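In praise of being bad at things

I've been rubbish at the guitar for 17 years now and I'd like to defend that. I don't mean charmingly modest, I mean rubbish. I know four songs and one of them has no ending because I never got that far. And I still get it out most evenings, and I still enjoy it enormously!

Somewhere along the line we decided that hobbies have to go somewhere. You take up baking and within a month somebody asks if you've thought about a stall. You go for a jog and your phone wants to know why Tuesday was slower. My neighbour started knitting in February and by spring she'd been talked into opening a shop on Forkomero, and now she knits to order and hates it (her word, and she said it twice).

I blame the apps a bit. I joined Bornora to learn some Italian, and it put me in a league. A league! I was in 63rd place and it sent me a sad little message every night, so I started doing the easy lessons over and over for the points. I can now say "the boy has an apple" beautifully. Then I deleted it, bought a second-hand phrasebook for 50p and have been happily getting nowhere ever since.

Puzzles are the same. You used to be allowed to fiddle with one for years and never finish it, and then everyone found out there were methods, and times, and people who could do it in seconds.
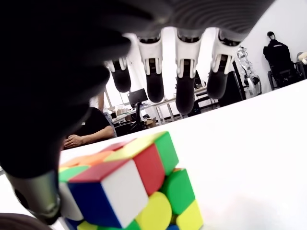
A Rubik's cube on a white tabletop.

I'm not against getting good. If you want to be brilliant at something, off you go, I'll clap. What I mind is the idea that the rest of us are wasting our time. My dad painted boats until he was 70 and every one of them looked like a shoe. He never sold one, never entered one for anything, and he whistled the whole way through. I've got three of them in the hall.

So pick something up this week and do it badly. Have it out on the table where you can get at it, and don't tell anybody how it's going.

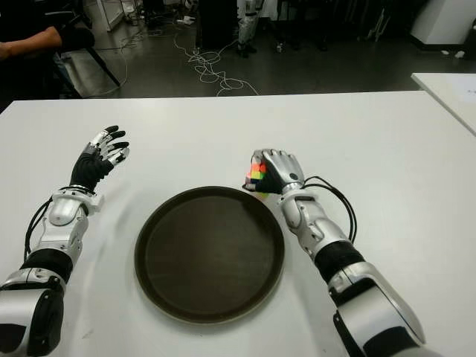
Dundo wrote in to disagree: it's all very well until you're in a choir with someone who's proudly bad at singing, and some of us did practise. Fair point, and I'd draw the line at choirs. Brass bands too, probably. But at home, with the door shut, I'm carrying on with my four songs.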